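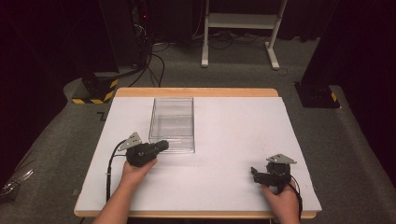
According to one reply on the Skutmont modding board, the track files could not be edited at all, and anyone who tried would get a black screen after the loading bar. The reply gave no details. This project started from that claim and tested it against the files of the PC release.

Reverse Engineering the Track Format of Skutmont
Project report, Game Technology lab course

1. Background

Skutmont is a top-down boat racing game for DOS. It loads its tracks from a single archive, TRACKS.DAT, and has no level editor. The goal was to document the format well enough to change a track, repack the archive and have the game load the result without errors. Graphics and sound were left out.

2. Tools

All work was done in DOSBox with its built-in debugger and an ordinary hex editor. Two small programs were written for the project. Alico unpacks the archive into separate track files. Eide reads one track file, prints its contents as text and writes it back after changes. Both are command line programs in C.

3. Archive structure

The archive begins with a 2-byte entry count, stored low byte first. A table follows, with one 26-byte record per track. Each record holds a name padded with zeros, a 4-byte offset, a 4-byte length and a 2-byte value that was unknown at first. The name field takes up the remaining 16 bytes. The offsets are counted from the end of the table and not from the start of the file. An early version of Alico got this wrong and produced files with the header in the wrong place.

There is no compression. This was checked by searching for the checkpoint names, which are readable as plain text in every track.

4. The unknown value

Changing any byte in a track made the game stop with a black screen, as the reply had said. A breakpoint on the file read routine showed that the game adds up all bytes of the track in a 16-bit register and compares the sum with the last field of the record. The unknown value is therefore a simple checksum. Overflow is ignored. Once Eide was changed to recompute the sum on saving, edited tracks loaded normally.

5. Track data

A track file has a 30-byte header, then the tile map, then the checkpoint list. The header stores map width and height, the number of laps, the start position and the water current. The tile map uses one byte per tile. The lower 6 bits select the tile and the upper 2 bits give its rotation. Checkpoints are stored as pairs of tile coordinates followed by the name.

Seven header bytes are still not understood. They are zero in most tracks. Setting them to other values had no effect that we could see in a race, but the computer boats were not tested systematically.

6. Test

The track Hilum was used for testing. The lap count was changed, the start line was moved and a narrow channel was added on the north side. The game loaded the track and a full race could be finished. The computer boats ignored the new channel and kept to the old route. Their route must be stored outside the track file, probably in the main executable.

7. Open points

The route data has to be found before new tracks are usable against computer opponents. Eide also does not check map size, and a map larger than the original overwrites memory and crashes the game on the second lap. The source code of both tools is in the appendix, together with the full header table.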